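Skukum Bin Demonstrations

Data card, version 2
Last updated: July 5, 2025

Summary

Skukum is a set of 420 demonstrations of picking objects out of a metal bin. An operator drives a KUKA arm by remote control and the robot records what was commanded and what was measured. We made it at the Prurkdale site to study how much a policy can learn from people who are still not very good at the task themselves. Please keep this in mind when you look at the success labels.

How the demonstrations were made

The operator sits at a desk with a view of the bin and moves a six-axis hand controller. The controller sends small changes of the tool pose, not joint angles. A foot pedal works as a clutch: when it is released, the arm holds its place and the operator can bring the hand back to a comfortable position. These pauses are kept in the recordings. If you train directly on the actions, we recommend to remove them first, otherwise the policy learns to stop in the air.

Each episode starts from the same home pose and ends when the operator presses the "done" key, or when the safety controller stops the arm. Objects are placed in the bin by hand before the episode, without any fixed pattern. The operator is free to choose which object to take and from which side.

An earlier part of the set, 43 episodes, was made by hand guiding: the person holds the arm near the wrist and leads it to the object. They are in the folder "guided". The force readings in this folder include the push of the human hand and should not be mixed with the other readings.

What is in an episode

states: tool pose, joint positions and joint torques
actions: commanded pose change, gripper command, suction on or off
pedal: clutch state for every step
video: view of the bin from a fixed camera
note: short free text by the operator, often empty

All times are in seconds from the start of the episode. Positions are in meters, in the frame of the robot base. In version 1 the torques of the guided folder had the wrong sign on joint 2. This is corrected.

Labels

An episode is marked "success" if an object was lifted over the rim of the bin and released outside. If the object fell back and the operator took it again, the episode is still a success, and the field "regrasp" is set to true. Episodes stopped by the safety controller have the label "stopped", also when the object was already in the air.

Known problems

The arm covers a good part of the bin in the fixed view, mostly the right side. Small items can disappear behind the links for many steps. Dark items are the hardest, and automatic segmentation often joins them with the cables of the arm. 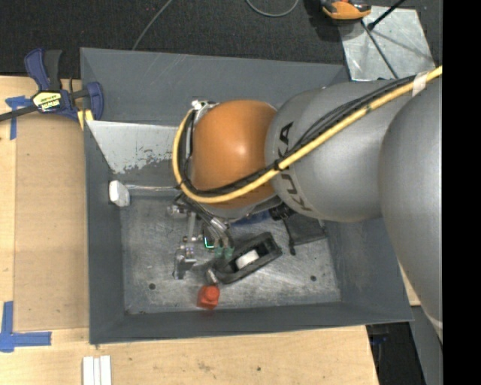

Espinoza wrote to us after trying version 1 that the pedal signal was more useful than the notes, and asked why we did not store the raw controller motion also while the clutch is open. We did not think of it at the time. The new recording script of the Prunier group stores it, and we will use the same field name when we add more episodes.

Another open point is the delay between command and motion. It is not constant, and we do not correct for it. Compare the commanded and the measured pose before you choose an offset.

Use

Free for research and teaching. Do not use the torque values to set safety limits on a real machine. If you find a broken episode, please open an issue with the episode number and the folder name.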